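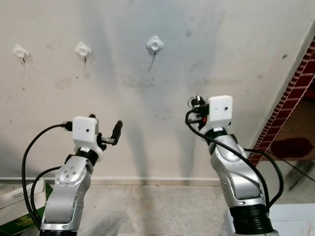 Open Day at the Cutdale Workshop
11/08/2019

The Cutdale workshop received 62 visitors at its autumn open day, the first held since the Vídalín program began. Guests were shown the two-armed system now being taught to take small items from wall hooks and put them back.

Malou Hallgrímsson, who directs the program, led five tours and took questions after each. Most concerned the grippers, which are to be replaced in November. "The wall is harder than the table," she told one group. "The arms must reach up, and the cables have to follow."

The training record stood at 1,157 attempts that morning.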